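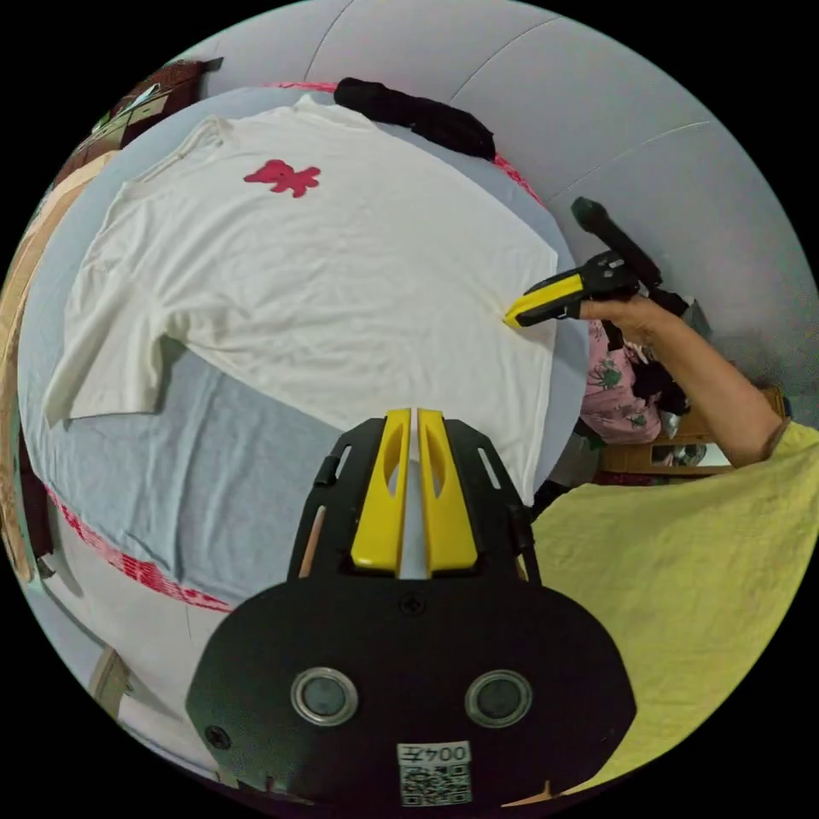
Home | Notebook | Rota | Parts list | Search

Print this entry | E-mail this entry

Thursday, July 25, 2024. Clandudano workshop, folding notes

Good day on shirts! We're at 206 folds with the hand grippers for the Plidex trial, and I'd happily have carried on. White cotton is still the hardest thing on the list, as a corner pinched too shallow slides off and one pinched too deep drags a crease right through the fold. Kauko Vuorinen has started closing the fingers before he lifts at all. I copied him after lunch and my misses dropped straight away.
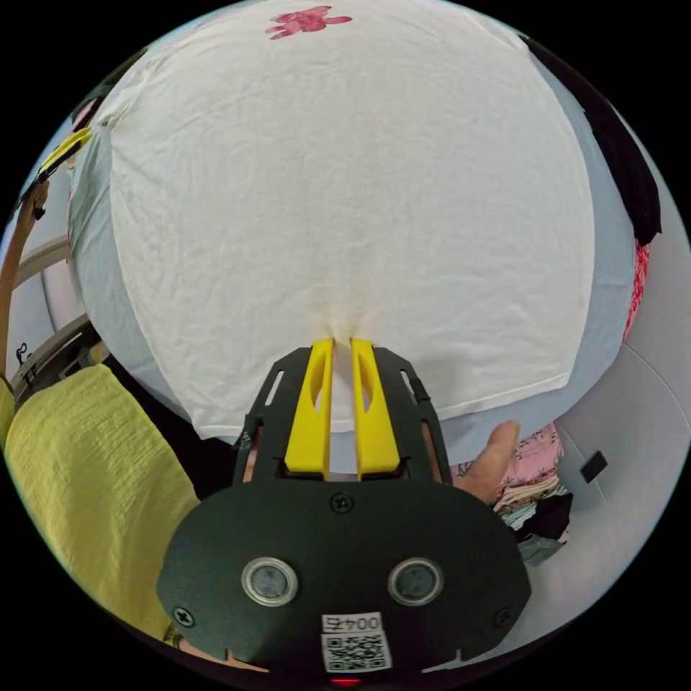 What I like most is how the talk has changed. In the spring it was all "will there be a job for me in September", and now it's arguments over whose fold the machine ought to learn! Kauko has folded by hand at Solheim for years and finds he has to think about every move again, slowly, which he says is tiring in a new way (wrists fine, head worn out). We agreed 50 minutes on, then a proper break. Please stick to it, me included.

Sequence as we do it now:

1. Lay the shirt flat and smooth out the worst of it.
2. Bring the sides in, then take opposite corners, one gripper each, and lift a little. 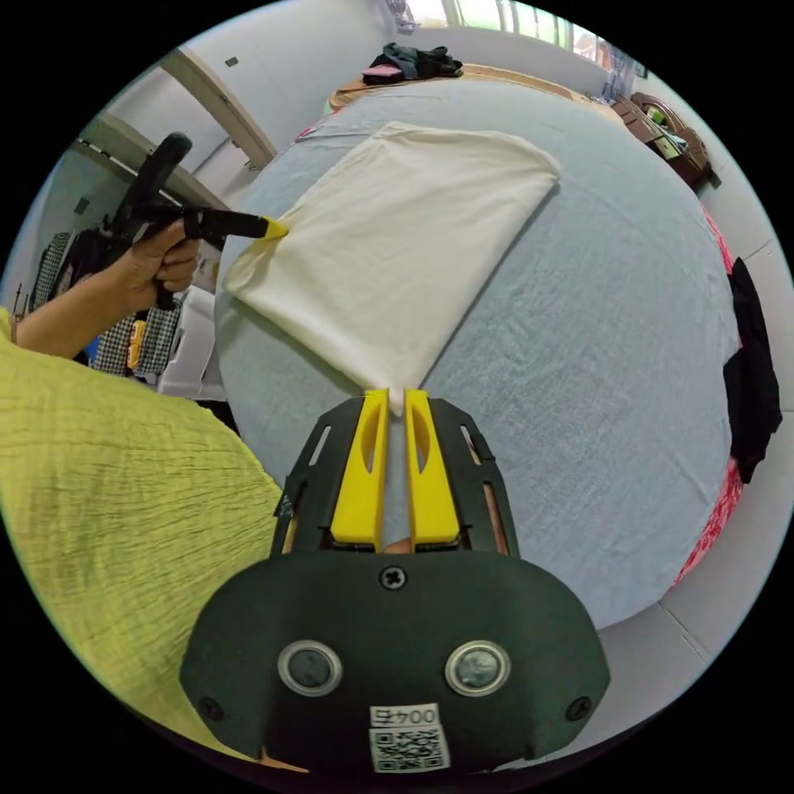
3. Lay it down and let go with both grippers together. No tugging afterwards!
4. Press the fold with closed tips and go on to the next.

Still to sort: dark shirts, anything with a trim, and where finished stuff goes so it stays out of the unsorted heap. Grukesska want our notes on that too.

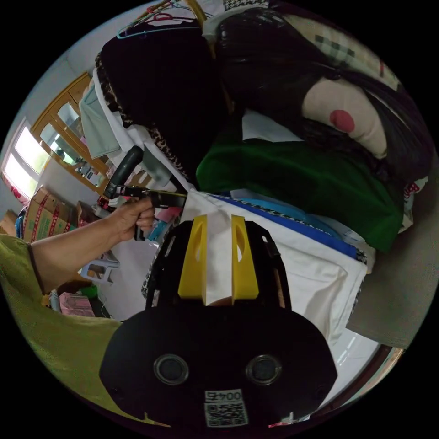

White cloth, folded, next to the mixed pile.

Contact the workshop | © Clandudano | Back to top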